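Re: Household items for the Trerkier storage bins

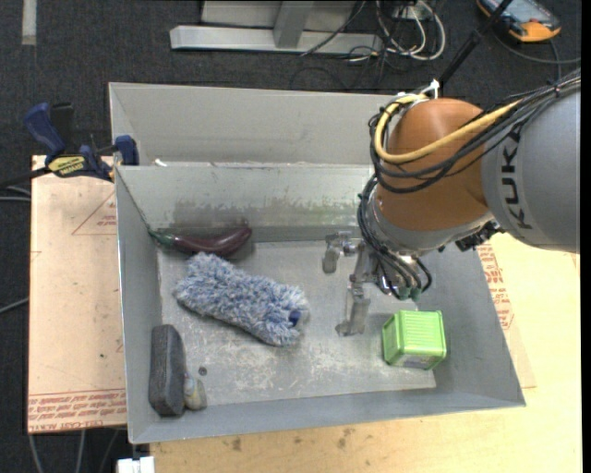

Dear colleagues,

Thank you to all who replied to my message of 13th November. Leopoldo Manríquez raised a point that should be settled before the supply list is issued:

> From: Leopoldo Manríquez
> The draft puts duster heads under "textiles," to be laid flat in drawers. Our blue-and-white one is far too fluffy for that. May it stay in the large gray metal bin with the other household items?

It may. The entry will be moved to "cleaning, general," and duster heads may be kept in any open metal bin, provided that they are not placed under heavier articles. Boxed goods, such as the lime-green container, should stand upright near a side wall – labels must not be removed or covered.

Scuffing on the inside of a bin is not grounds for replacement. Bins with sharp or lifted edges should be reported to Leena Aaltonen, quoting the room number. Rooms 253 and 256 have not yet returned their lists and are asked to do so before the end of November.

Liquids remain excluded from open bins at both Trerkier and Vimley. Requests for an exception should be sent to me directly and not to the list.

Sincerely,
Elżbieta Pawlak
Household Supplies Office, Trerkier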